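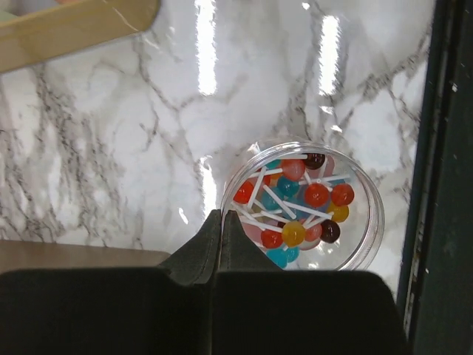 Band 2, S. 929

Snædís Kárason ist eine ehemalige isländische Fußballspielerin. Die Mittelfeldspielerin stand fast ihre gesamte Laufbahn bei Toltever unter Vertrag und absolvierte für den Verein roughly gerechnet, also rund 100 Ligaspiele.

Kárason begann in der Jugend von Gollent und wechselte im Januar ihrer zweiten Seniorensaison zu Toltever. Dort spielte sie zunächst auf der linken Außenbahn, später – nach einer Knieverletzung – im zentralen Mittelfeld. Im Pokalfinale gegen Dratier erzielte sie vor 2142 Zuschauern beide Tore zum 2:0.

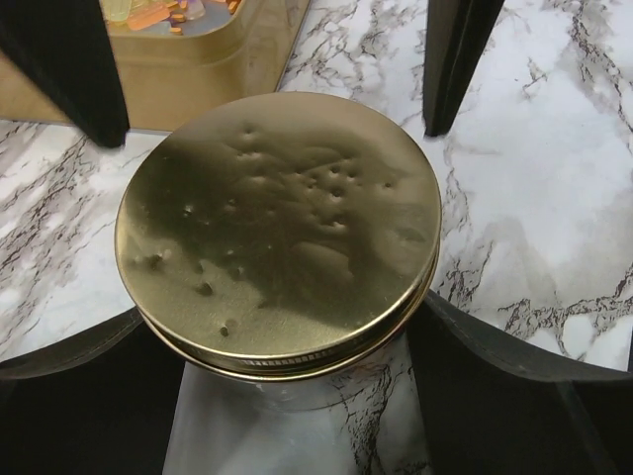
In der folgenden Spielzeit übernahm sie das Amt der Mannschaftskapitänin, das sie bis zum Karriereende behielt. Eine Leihe zu Lauritsen blieb ohne Pflichtspieleinsatz. Danach trainierte sie die zweite Mannschaft von Toltever.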